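Sindard Soft Pad Set for Wrist-Camera Grippers

I started making these pads because I got tired of hard fingers chewing up my folding experiments. The Sindard is a one-piece foam face for small servo grippers, and it's what I now use for all my own cloth work here in Samville. You get the pad, two rubber tips and a little bag of screws. It goes on in a few minutes (longer if your old pad was glued, sorry!).

The method behind it is pretty simple. I lead the arm through a fold by hand, record it, and train on those runs plus the wrist video. My last set was 86 recorded folds, with 13 held back for checking. Archana Joshi ran the same set at her place in Forkdale with hard fingers, and we compared notes all through July.
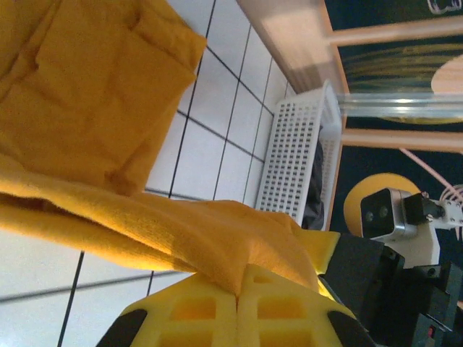
Fleece is the fabric I test every pad with, and I'd say start there too. It's thick, it's fuzzy, and it makes a shape the wrist camera can learn from. Look at the way the mustard cloth bunches up into a peak where the foam presses into it. That peak is what I label when I go through the video, and having a black tip at each corner of the pad gives me two dark marks to line it up against. Yellow foam next to yellowish cloth is a tough pairing for the model, so I like keeping it in the training set.

Now the numbers! With the soft pad my model finished 56 of its 86 practice folds without a regrasp. Archana's hard fingers got 27. Same cloth, same model, different arms, so take the gap with some salt. Kaede Fukuda is repeating it in Bloxham on a single arm and I'll post her results on this page.

Good to know before you order: the foam picks up lint, so run a strip of tape over it between sessions. Thin silky stuff still slips. Spare tips are sold in pairs, and replacement pads ship without screws.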